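Section 4: Your First Closed Line

Read Section 3 before this one. The club can tell when you haven't, and so can the drape hooks.

This section covers the Bench B suturing drill as run by the Stovutel student robotics club. It assumes your pad is seated, your arms are homed, and your partner has the printed checklist in hand. A checklist under a coffee cup does not count as in hand.

4.1 Before you touch the handles

1. Set motion scaling to the beginner setting. You are a beginner. So was Fahad Bukhari, who skipped this step in August and is now the reason for step 2.

2. Keep the stop pedal under your partner's foot for the whole drill.

3. Enter the pad number in the log. Pads from the Arkell box start at 308.

4.2 Placing interrupted stitches

4. Take the needle in the driver. Use the other instrument to steady the tissue or to wait politely nearby.

5. Drive the needle through both edges, following its curve. If the pad is lifting, you are pulling.

6. Tie, trim, and go on to the next stitch. Short tails are fine. A finished row looks bristly, and the judges have never taken a point off for bristles.
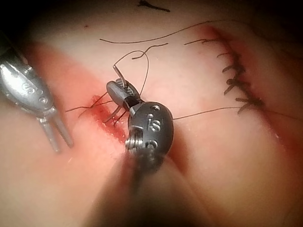 7. Park both instruments clear of the pad before you change seats. Swap drivers after each closed line, however well you feel it is going.

CAUTION: Never let go of the handles to point at the screen. Use words.

4.3 Managing thread

Loose thread will cause most of your trouble. It collects at the stitches, wanders over the pad, and crosses whatever you meant to look at next. Before each new bite, find the strand you are working with and follow it to its end. With one jaw open and the other closed, it is surprisingly easy to spend a minute commanding the wrong hand.

Note: The scoring sheet gives 70 points for closure and none for speed. Drivers continue to race anyway. 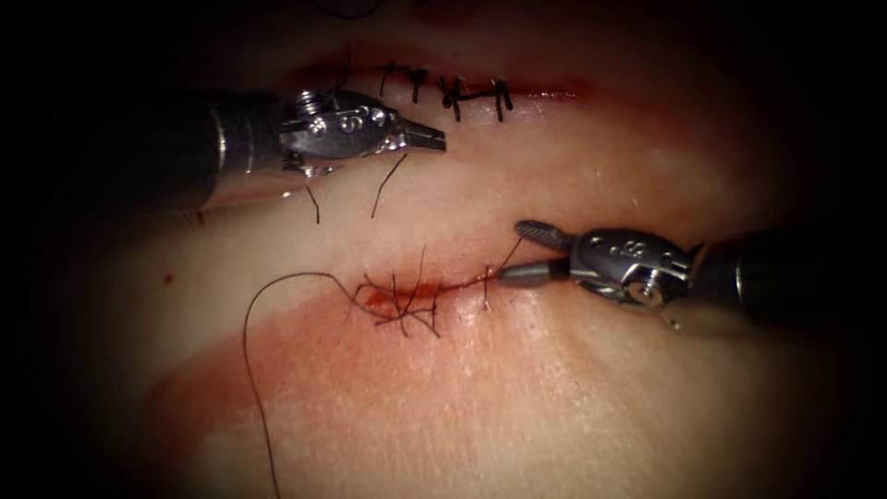

Zarmeena Bhutto objects that the draft is too hard on loose thread. Her comment on this section reads: I leave the tangle alone until the line is closed, then clean up in one go. Every time I stop to tidy I lose my place. Could we at least make it optional?

It is now optional. Drivers who tidy late must finish tidying before they call the line done, and must not sigh into the headset.

4.4 Starting the second line

8. Leave the closed line alone. You will want to fix one knot. Don't.

9. Place the first stitch at one end of the open cut and work toward the other. Starting in the middle leads to arguments.

10. When the needle is hanging on its thread, bring the instrument to it slowly, jaws open. Chasing it makes it swing. 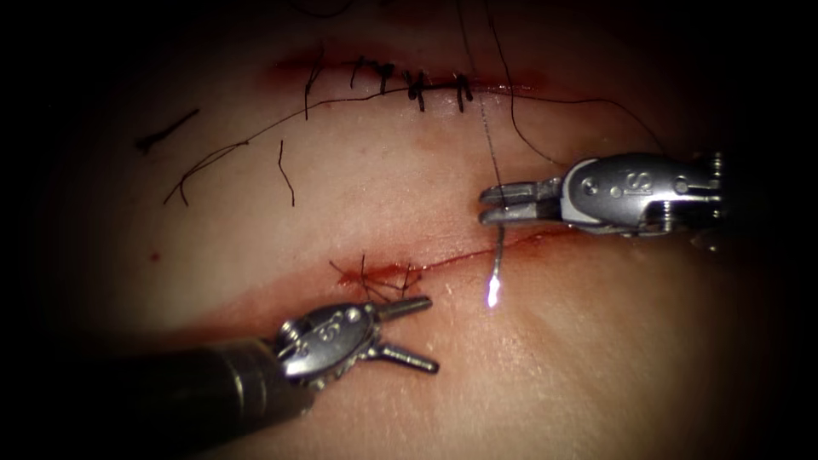
11. Once you have the needle, check its angle before you drive. A bad grip can be corrected in the air, at no cost to the pad or to your standing with Pei-shan Cheng, who keeps the scores.

12. Continue to the end of the cut, then call "line closed" and wait for your partner to repeat it.

CAUTION: If either arm stops responding, call "hold" and press the pedal. Do not jiggle the handles to see what happens.

Go to Section 5 for shutdown and pad disposal.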